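4.2 Length of stay and spending in the shoulder season

Visitors to the Dikarholm lake district were surveyed at the ferry landing and at the trailhead parking lot in Belum. Of the 2000 forms handed out, 832 came back complete. Day visitors made up the larger share at the trailhead, while most people at the landing were staying at least one night. We treat the two sites separately in what follows, as the ferry timetable limits how long a day visitor can remain on the island side.

Overnight guests were asked where they bought food. Those in rented cabins relied on the village store and on fruit and bread supplied by their hosts.
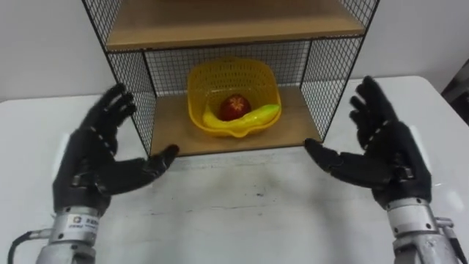 Brayden Lapointe
Research Associate, Rural Tourism

Figure 2. Fruit in a yellow plastic basket on a black wire-mesh rack.

Guests at the Kowalchuk campground more often brought groceries from home and spent less in the village. The gap narrowed for stays longer than two nights, when campers also began to eat out. Paddlers were the exception. They bought little at any point in the trip, and 20 of them reported no local spending apart from the launch fee.

We use cookies to improve your experience on this site. Accept | Manage preferences

Weather was recorded for each survey day but is left out of the model here. Its effect on trail use is taken up in Section 4.3.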